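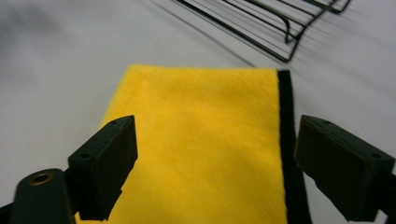 Home | Kitchen | Cleaning | Laundry | Car | Ask Us

How to Fold, Use and Wash Microfiber Cloths So They Last
Posted in May by the Bruststead Home Desk

I love a good microfiber cloth. Give me a stack of clean ones on a Sunday morning and I'll happily do every window in the house! But they only work that well if you treat them right, and most of us were never shown how.

Start with the fold

Lay the cloth flat on a clean table and smooth it out with your palm. Fold it in half, then in half again. Now you have a pad that fits your hand and eight clean faces to work with, counting both sides as you open it up and refold. When one face gets grubby, flip to the next. I can get through the whole bathroom mirror, the faucet and the window sill on a single cloth this way (the sill always last, it's filthy).

If your cloth has a bound edge, fold so the binding ends up on the outside of your grip. Some trims are stiffer than the pile and I don't like dragging them over a glossy car door or a piano lid.

Damp or dry?

Dry for dusting. The fibers grab dust beautifully and you don't need any spray at all. For sticky counters and fingerprints, run the cloth under warm water and wring it hard, then wring it again – you want it barely damp. Wipe in straight, overlapping passes and finish with a second cloth, dry this time, for a streak-free shine. It's so satisfying on a stovetop.

Pick a color for each job

We keep yellow for dusting and furniture, blue for glass, and pink for the bathroom. Any system is fine as long as everybody in the house knows it. Write it on a card inside the cupboard door.

Washing

Shake the cloths outside first. Wash them with other microfiber only, in warm water, with a small squirt of liquid detergent. Cotton towels shed lint and the cloths will hang on to every bit of it. Skip the bleach, and please skip the fabric softener! It coats the fibers and leaves you with a cloth that just pushes water around.

Hang to dry, or tumble on low for a short cycle. If the pile feels flat afterward, brush it up with a soft, dry nailbrush. Then fold, stack, and put the fresh ones at the bottom of the pile so they all get their turn.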